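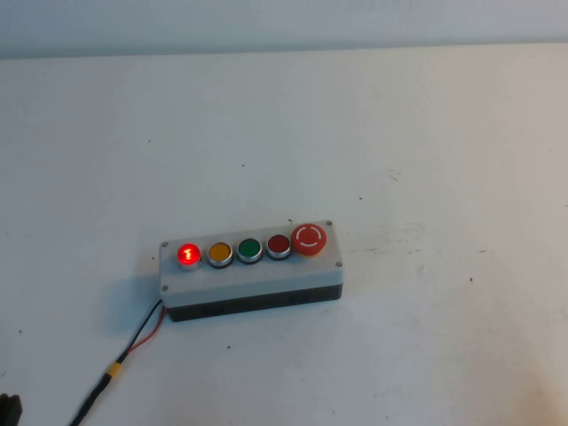 Control Stations, Unit 2: handout for the practical
Tutor: Bianca Voicu

Read these notes before February's practical and bring them with you. We use the five-button station with grey lid and black base.

1. Buttons and colours
Red is normally for stop and green for start. Yellow is for an abnormal condition, for example a reset after a fault. The mushroom head is only for emergency stop. It locks when pushed, and you must twist it to release.

2. Before opening the lid
Isolate the supply and test for dead at the terminals. A dark lamp is not a proof of isolation - the lamp can be simply burnt out. Clear your bench and wipe it, so small screws are easy to find. 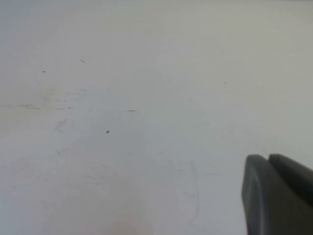
How many screws must I remove to open the station?
Four, one near each corner of the lid. Loosen them in a diagonal order and put them in a dish.

3. Writing the labels
Use the Drenar sheet, page 28. Write the colour, position and contact type of every button. The honour system applies: please don't copy from your neighbour.
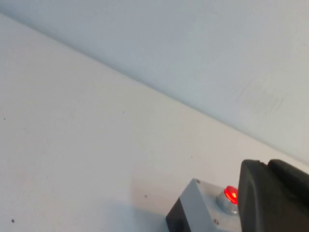
4. Closing and checking
Look that no wire is caught under the lid. Tighten by hand only. Then ask me to check before you restore the supply. Marks are out of 52.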